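Right, I have been asked three times this week how I got into making my own coffee at home, so I'm doing a thread. Get comfy, it's long and I am going to get excited about water.

Background for the new people. Two years ago I drank instant. Big jar, one heaped spoon, milk up to the brim. I was perfectly happy and I still have a soft spot for it, so no snobbery in the replies please!

What changed was a week away in July. We stayed above a little café called Farouk and the smell came up through the floorboards from half six every morning. By day two I was downstairs in my slippers asking what was in the grinder.

It was a washed Ethiopian, and it tasted of apricots. I'd honestly thought the words on the bag were made up. Blackcurrant, jasmine, toffee – I assumed somebody in an office was having fun. Then I took a sip and there was the apricot, plain as anything.

So I came home and bought a bag of beans and a hand grinder and made the worst cup of coffee of my life. Sour, thin, gritty at the bottom. I drank all of it out of stubbornness.

Grind size was the culprit. Mine was like gravel. The water goes through so fast that it only picks up the sharp flavours and leaves the sweet stuff behind. Go a bit finer and it slows down. Go too fine and you get bitterness and a dry tongue, like you've licked a teabag.

If you take one thing from this thread, take this: change the grind, leave everything else alone, taste it, write it down. I changed four things at once for a month and learned nothing at all.

My notebook is a disgrace by the way. Page one says "nice???" and nothing else. No beans, no dose, no date. Thank you, past me.

OK, water. I live in a hard water area and my kettle looks like the inside of a cave. Someone on here told me to try one brew with soft bottled water, same beans, same everything. I did it fully expecting no difference and then stood in the kitchen going oh. OH.

The hard water cup was flat and a bit chalky. The soft water cup was bright and you could pick out the fruit. I made my neighbour try both with her eyes shut and she picked the same one straight away.

You don't have to buy bottles forever. A filter jug gets you most of the way there, and it's kinder to the kettle too. I change the cartridge when the tea starts getting that film on top.

Beans next! I buy small bags now. I used to get a whole kilo because it was cheaper and by the end it tasted of cardboard. Look for a roast date on the bag. If there's only a best before, I put it back.

And don't use them the very day they're roasted either. I give mine a week or so, a bit longer for the light ones. They're full of gas at first and the whole thing foams up and runs unevenly.

Keep them somewhere cool and dark with the air squeezed out. I know people who freeze theirs in little portions and swear by it. I tried it with a fancy bag I was saving and it came out lovely, so I'm half converted.

Current favourite is from Priltasau, a tiny roaster with a very plain brown bag and the best decaf I've had. Yes, decaf. Decaf has got SO good. If you last tried it years ago and it tasted of wet paper, please give it another go. I have one after dinner most nights and sleep like a log.

The other one I keep going back to is Jestesau. They do a dark blend called Nolix that's all cocoa and burnt sugar, brilliant with milk. I have never got a good black coffee out of it but in a flat white it's like pudding.

Milk! I spent a whole winter making bubble bath. The trick for me was adding air right at the start, just for a couple of seconds with that tearing paper noise, and then sinking the tip a touch and letting it spin. Stop when the jug's too hot to hold comfortably.

Practise with cold water and one drop of washing-up liquid. It behaves a bit like milk and you won't pour a fortune down the sink. (Wash the jug well afterwards. Ask me how I know.)

Latte art update: I can do a blob. On a good day the blob has a stalk. My sister says it's an onion and I'm choosing to be proud of the onion.

Oat milk people, get the barista kind. The ordinary one splits in anything sharp. It's to do with the acid, so a darker roast helps as well.

Things I bought and didn't need: a fancy tamper, a thermometer that clips on the jug, a special brush for the grinder when a clean old paintbrush does the job. Also a mat. Why did I want a mat?

Things I bought and would buy again tomorrow: scales. Any kitchen scales that read in small steps. Weighing the coffee did more for my mornings than anything with a plug on it. Same amount in, same amount of water, and suddenly Monday-type me and holiday me are drinking the same drink.

Cleaning, very quickly, as I can feel you drifting. Old coffee oils go rancid and they stick to everything. Rinse straight away, give it all a proper soak now and then, and wipe the steam wand before the milk sets. Dried milk on a wand is basically cement.

If you've no machine, please don't think you're missing out. A French press is a lovely thing. Coarse grind, four minutes, skim off the foam with a spoon, then leave it a few minutes more before you pour. All the silt sinks and you get a really clean cup.

Moka pot fans: start with hot water in the base and take it off the heat as soon as it begins to splutter. That gets rid of nearly all the burnt taste. My gran's pot makes better coffee than half the cafés in town and the handle's been glued back on twice.

A few of you wanted to know about cost. I drink two a day and used to buy both on the way to work. I added it up one gloomy evening and shut the laptop again. Even with nice beans I'm miles better off, and I now treat the café as a proper outing with cake.

Please do still go to your local, though. Ask them what's in the grinder. In my experience they light up, and you might get a taste of something you'd never have picked. That's how I found out I like natural process coffees, which taste a bit like strawberries that have been left in the sun.

Next on my list is roasting a handful of green beans in a pan. I'm told it smells of burning hay and sets off every alarm in the house. Can't wait. Windows open, neighbours warned.

Tell me what you're all drinking at the moment, and if anyone has a good way to get more sweetness out of a light roast I am all ears. I've gone finer, I've gone hotter, and I'm still getting lemon. 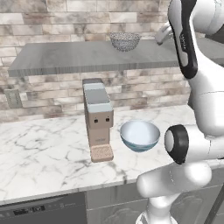 Siv Solheim: Try a longer ratio before you go any finer. I had the same lemon problem with a light Kenyan, and letting a bit more water through sorted it. Also give the bag another week, mine only came good right near the end.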